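Jestlow opens a soft toy repair service in July

Trimonura, the family shop for toys and children's books, starts a new service together with the sewing studio Değirmenci.

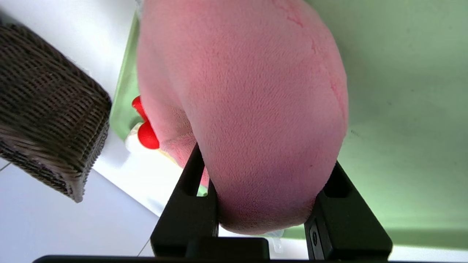
What customers can bring

From July, customers can bring plush toys with open seams or flat filling. The studio works with 4 sewers and can take 36 toys each week. A small repair is ready in two days.

"Many parents asked us for this," says Kirstin Buchanan, manager of the shop.

Press contact: Timo Hamann, Trimonura, Jestlow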